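Visosent purchase planning: README

Last edited Dec 7, 2025 by Gudrun Moen

Hello! If you've landed in this folder you're probably either paying for something or wondering why I haven't paid for it yet. I keep the shopping list, the budget sheet and the simulated task set for Visosent all in one place, mostly because I got tired of hunting through three drives every time someone asked me what a second arm would cost us.

A bit of background. Visosent is our little household-manipulation project (drawers, doors, cupboards, that sort of thing) and we want a proper two-armed mobile robot for the workshop. We don't have one yet. What we have is a simulator, a quote from Forsberg, a rather better quote from Brevell, and a spreadsheet that I'm a bit too fond of.

What's in the folder

budget.csv is the main sheet. One row per item, with the supplier, the price before tax, the price after tax, delivery time and a notes column where I've been a bit rude in places. Sorry.

quotes/ holds the PDFs from Forsberg and Brevell. The Forsberg one from September has expired, so please don't build anything on it. I've asked for a fresh one.

episodes/ has 226 simulated episodes, all of them drawer and cupboard tasks in small furnished rooms. Each has the arm commands, joint readings, gripper state and the view from the robot.

rooms/ has the room layouts the episodes were run in, with the furniture positions and the wall and floor finishes stored separately so you can swap them.

scripts/ is the stuff that turns an episode into reach and clearance numbers. Radix is the one you want, it's our own tool and it only needs Python and a bit of patience.

Why the episodes sit next to the budget

This is the question I get most! The short version is that I use the simulation to decide what to buy. Arms are sold by reach and payload, and a longer arm costs a lot more than you'd think once you add the sturdier mount, the bigger power supply and the extra space it needs to park. If the shorter arm can get at a bedside drawer without the base bumping into a wall, I'd much sooner spend the difference on spare grippers.

So for every episode Radix works out how far each arm stretched, how close the body came to the walls, and whether the arm doing the work ever got in the way of its partner. Those three figures go into the sheet beside the prices. It's crude, but it has already talked me out of one very shiny option.

The money

I've split the budget into 100 points so that I can share the file without sharing the actual sums. Please keep it like that if you send it on. The robot itself takes the biggest bite by a mile, then the grippers, then a frankly annoying amount for cables, brackets, a charger and floor protection. I've set aside 8 points for things we'll break. Last time I planned a purchase like this I set aside 2, and I spent the whole spring begging for fuses.

Delivery is the bit I'd watch. Brevell quote it separately and it doesn't show up in the headline figure. Installation is separate again. Training is "included", but only if we travel to them, so I've put train fares in as their own row.

Narrow rooms

These are the episodes I look at when anyone tells me base size doesn't matter. A nightstand at the far end of a tight space is a horrible test, and I mean that kindly. You've got to drive in, keep both arms clear of the walls and still be able to get a gripper to the drawer handle. I weight these double in the score. You can change that at the top of the Radix settings file if you think I'm being mean to the wider bases.
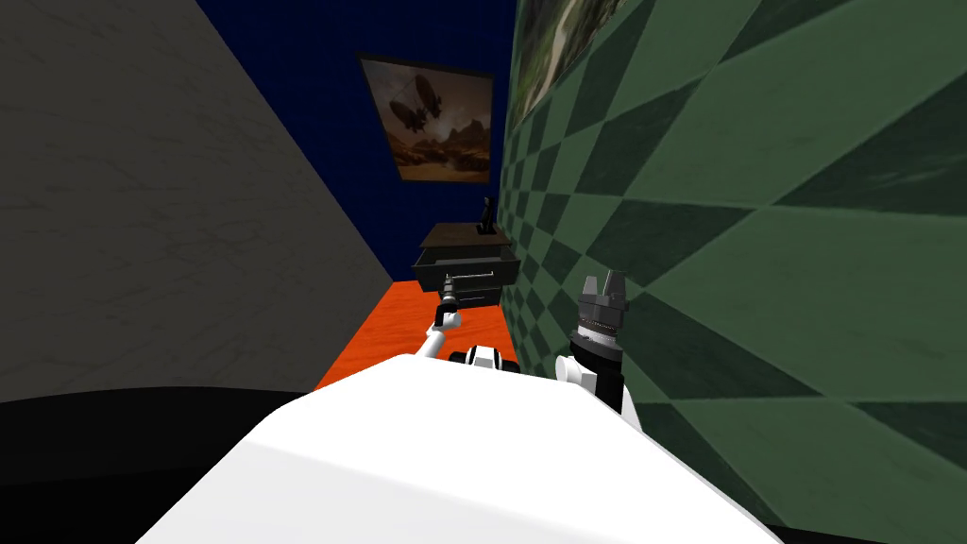 The wall patterns and floor colours get changed from room to room on purpose. They make no difference to reach, but we'd like to use the same episodes later on when we're choosing cameras, and I didn't fancy running everything twice. Camera costs are in the sheet as a placeholder row for now, coloured yellow. Don't trust the yellow rows!

Things I know are wrong

The simulated drawers slide more nicely than any drawer in my house. Friction is set the same for all of them, so don't use these episodes to choose a gripper on pulling strength. I'd want a real drawer and a borrowed spring scale for that.

Cable drag isn't modelled at all. Battery life isn't either, and both suppliers' battery figures go into the sheet exactly as quoted.

A few of the older rooms have no loose objects on the furniture. They're fine for reach, less good if you care about knocking things over.

If you want to change something

Add a row, put your initials in the last column and leave the old price where it is. I like being able to see how a quote has crept up. For the episodes, copy the folder before you fiddle with it, and tell me if Radix falls over on a room you've made yourself.

Still to do: fresh quote from Forsberg, a price for a second charger from Brevell, and someone needs to measure the workshop door.

Gudrun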